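Ninby Help Desk
Ticket 835 – Brisico green ridged part won't seat straight
Opened August 2023
Status: Closed

We use cookies to remember your ticket and keep you signed in. Accept all / Manage settings

Customer message

Hello again, and thank you for being so patient with me on the phone last time. We bought the big Brisico set (the 2,000 piece one) in July from Hnatiuk, the toy shop in Tedside, and we've been having a lovely time with it, apart from one green part that is driving me up the wall. It's the long one with the little ridges and teeth and the darker channel running down the middle. When I push a crosspiece into the channel it goes in fine at one end and then rides up at the other, so the whole thing leans. I've tried it from both ends and I've tried a different crosspiece – same lean every time.

My tabletop is pale and smooth and the part slides all over it, so I've been putting a bit of brown cardboard under it while I work. The cardboard is just a torn scrap, nothing special, with uneven edges. I did wonder if that was the trouble, but I don't know enough about these things to say. 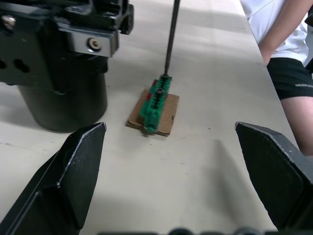
Ninby Support: Thank you for writing in, and I'm so glad the set is getting plenty of use! Please don't worry, a leaning crosspiece is something we can usually sort out without sending anything back. Cardboard is fine for stopping a part from sliding, but it does give a little when you press down, and a torn piece can be thicker in one spot than another. Could you try these for me and write back when you have a minute?

1. Look along the channel from one end for any leftover bits of plastic. A dry toothbrush will shift most of them.
2. Lay the part on something hard and flat, ridges up, and see whether it rocks.
3. Start the crosspiece in the middle of the channel and press outward toward each end.

If it still leans, tell me which end rides up and I'll get a new part in the mail to you.

Customer message

Well, I've had a good go at it. I did the toothbrush first and a tiny green curl came out, smaller than a grain of rice, from the end that was giving me trouble. Then I did the rocking test on my baking sheet – no rocking at all, I'm happy to say. I also gave myself more elbow room, with my pliers and my Patterson book over on the back table and only the job at hand on the near one.
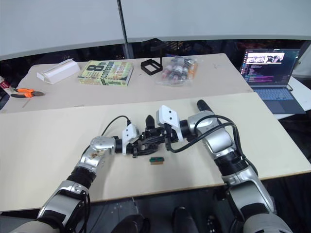
Attachment 2: green piece with its brown base, near table

Pressing from the middle made almost all the difference. The crosspiece sits level now, and I've taken it out and put it back 2 times to be sure. There's a faint click at the far end that I never heard before, which I take to be a good sign?

Ninby Support: It is a good sign, yes! The click is the crosspiece passing the last tooth. I've added a note to the Brisico help page about starting in the middle, and I'll close this one now. If the lean comes back, reply to this message and the ticket will open again.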